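Visit to the Skoltard block yard, Conceição

We went out to the Skoltard yard on a Thursday, leaving at half past six so as to miss the lorries on the ring road. Four builders from our side made the trip, along with Marlene Portela, who does our buying. Nivaldo Seixas met us at the gate and gave us boots and hats.

The yard makes hollow concrete blocks, kerbs and lintels. Sand and stone come in from a quarry 11 kilometres away and are kept in covered bays. The mixer was running when we arrived and the talk had to wait until we were past it. Nivaldo said one line makes 2000 blocks on a normal shift. A second line was down for new moulds, which gave us a chance to look inside the press.

Blocks go from the press to the curing rooms on steel racks. They stay there overnight and are then stacked outside. We asked how long they should stand before they are sold. Wagner Seixas, his brother, who runs the stockyard, would prefer three weeks but said the trade often collects sooner. We have had shrinkage cracks in two garden walls this year, so Marlene wrote that down.

The lintels are made in a separate shed. Each has its date painted on one end and an arrow showing which way up it goes. Fidelina Bermúdez looks after testing and broke two blocks in the press for us. Both passed. She keeps results for every batch and will send them if you quote the number on the delivery note.

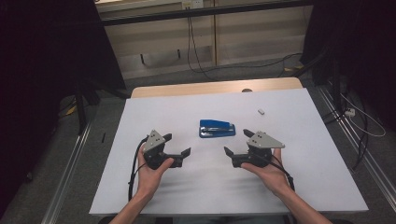

Prices were discussed over lunch in the canteen. The minimum order for delivery is 200 blocks, and pallets are charged for and refunded when they go back. We currently buy from Faris, who deliver smaller loads but have no test sheets. Marlene is going to ask for a written price from both before January.

Parking is poor, so share a van if you go. Wálter Ayala at the front office takes bookings for visits, mornings only.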